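How I set up a table for two-handed gripper demos

I've recorded 456 demos with hand-held grippers so far, and most of the ones I had to throw out went wrong before I even picked anything up. So these are my house rules at Gornard, borrowed in part from the Lillska checklist.

Clear the table first. One object, placed near the far middle, and nothing else on it. Phones and coffee go someplace else!

Next, cables. Let each one fall back along your own forearm, and never cross them over the work area. I leave enough slack to reach the far side of the object with both hands, then I do two slow practice reaches to see if anything tugs.

Put hazard tape on the foot of every stand – people look at the table, they don't look down. Floor marks get checked before each batch too.

Now bring both grippers in level, from opposite sides, and pause for nearly 3 seconds before you close. I skipped the pause for a whole month (August, ugh) and the start of every clip was a mess to label. 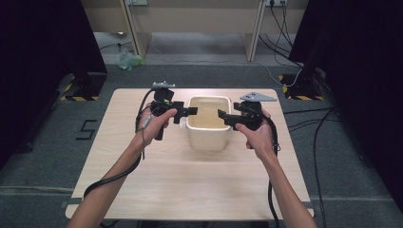

Both grippers coming in toward the pot, one from each side.

If a jaw bumps the rim, stop and start over. Don't nudge the pot back and keep going – mark the take as bad and reset the pot by hand with the grippers set down.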